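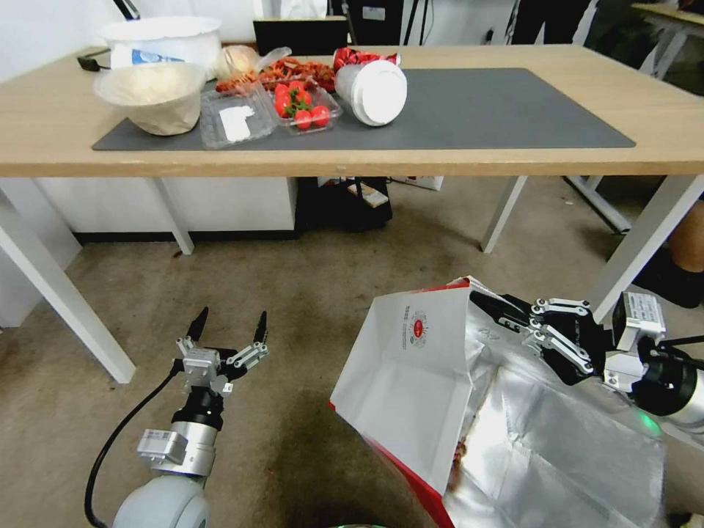
Reading time: 2 min

Dulau Table Mat, large, dark gray

Some people own a tablecloth. The rest of us eat over the sink, or buy the Dulau. It covers most of a small dining table, lies flat without a fight, and asks very little of you afterward. A damp cloth, a bit of muttering, done.

We first sold it as a desk mat. Then Justinas Butkienė in our Cutthorpe shop started having lunch on hers, and returns from the office crowd dropped while orders from people with crayfish habits went up. Draw your own conclusions.
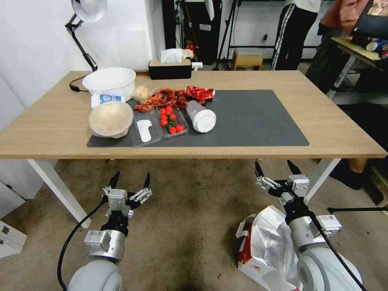

Dulau mat in dark gray, on a light wood-grain table.

Each mat ships rolled in a cardboard tube with 2 spare corner grips. Leave it under a few heavy books overnight and the curl goes away. Ironing it voids the warranty, and yes, we had to add that line.

The color hides soy sauce well and flour very badly. Bakers should look at the Rurkberg instead, a paler mat 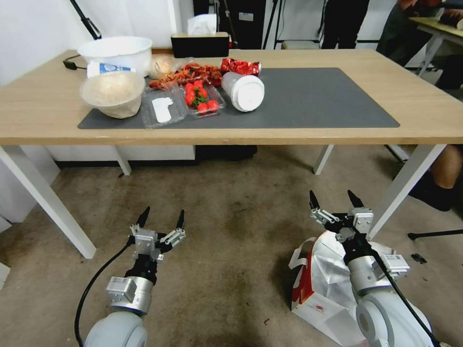 that costs more and sulks if you put a hot pan on it. The Dulau doesn't care for hot pans either, so use a trivet. Ours is the Mets, sold separately, naturally.

Weight: about 400 grams
Colors: dark gray
Care: wipe clean, dry flat
Warranty: 6 months, ironing excluded
Orders placed over the weekend leave on Monday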